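Purken Street Community Kitchen
Opening walk-through, with comments for whoever has the clipboard this month (November)

Filled in by Ifeoma Usman, seconded by Holger Fjeld

1. Doors and walkways
Back door opens all the way: OK
Mat lies flat: NO. It curls up at the corner again, and I caught my toe on it coming in with the bread trays! Holger has taped it for now, but please, let's get a new one before the soup suppers begin.

2. Fire extinguisher
Tag in date, pin in place: OK
Somebody had hung an apron over it. A very nice apron, but there are hooks by the pantry for that.

3. Worktops and tables
Wiped down with the blue-label spray: OK
Cracks or raised edges: none found
I do love a plain white top for this kind of work, because every crumb and drip shows up and you can't fool yourself about whether it's clean. Run your palm along the edges too, slowly, and write down anything that snags.

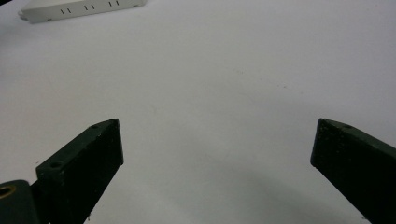
4. Fridge and freezer
Fridge 38 degrees, freezer 0: OK
The Vomora fridge hums more than it used to (Bronisława Witkowska thinks it's the fan, and she's usually right about these things). Cooling fine so far. Please jot the temperature down at 4 p.m. as well.

5. Gas range
Knobs off, no smell: OK
Left rear burner slow to light: ask Brunello Caputo to take a look when he's next in.

6. First aid box
Bandages: LOW
Burn gel: OK
Refill ordered, $14, receipt in the drawer.

Next walk-through: Cheng-en Tseng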